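Workshop notebook, textile conservation and print wear
Entry of 9 January 2025
Entered by Rosaire Marchand

Purpose. To record the second round of wash and abrasion trials on printed cotton jersey, and to settle the handling rules for the garments that remain in the study group.

Materials. The test pieces were cut from plain black jersey supplied by Friesen. Three print types were applied in the workshop: a thick plastisol, a thin water-based ink, and a heat transfer on Groller film. White was used throughout, as in the first round. Each piece carries a stitched tag in the lower hem. Inked tags were given up after the first round, when several became unreadable.

Procedure. Pieces were turned inside out, washed at the cool setting with the Zivanon detergent, and dried flat on the rack by the north wall. Abrasion was carried out on the rotary tester with the felt head. Readings were taken at 600, 1,000 and 2,000 turns. The tester was stopped once at 2,671 turns, after the operator missed the cut-off on a transfer piece. That piece has been kept in the tray but is left out of the averages.

Observations.

Plastisol. No loss at 600 turns. At 1,000 turns the surface had a slight shine, most visible on broad filled areas. Fine lines held well. Two pieces showed hairline cracking across the grain, and both had been stretched on the drying rack by mistake. Tyson Arsenault has reset the rack pins to a narrower spacing.

Water-based. Even fading from the first reading onward, with no cracking. The hand of the cloth is unchanged. Small lettering stays readable longer than expected, although the white turns gray against the black ground and the contrast is weak by 2,000 turns.

Heat transfer. Edges lifted at the corners of letters before the middle of any shape was affected. Curved text fared worse than straight text - the outer edge of the arc gave way first in every case. The adhesive left a faint shadow on the jersey where the film had come off.

Reference garments. Round layouts deserve their own line in the wear sheet. Lettering arranged around a circle places words at every angle to the knit, and the direction of stretch differs from one word to the next.
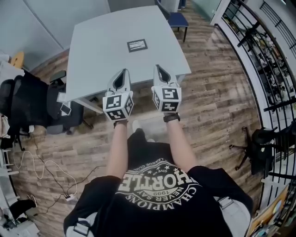
Large white circular graphic on a black short-sleeved T-shirt, with lettering set around small stars.

The present form asks only for "direction of print" and gives one box. Tyson proposes four boxes, one for each quarter of the circle, and a sketch grid on the back of the sheet. The change is approved for the March series. The Jineo template will have to be redrawn to match.

Handling rules, effective with this entry. Garments are to be lifted by the shoulder seams only. No piece is to be folded across a printed area. Tissue is to be placed between stacked pieces, with the smooth side against the print.

Outstanding. Order felt for the rotary head. Repeat the two stretched plastisol pieces. Check the cool setting against the thermometer, as the dial read low on the last load.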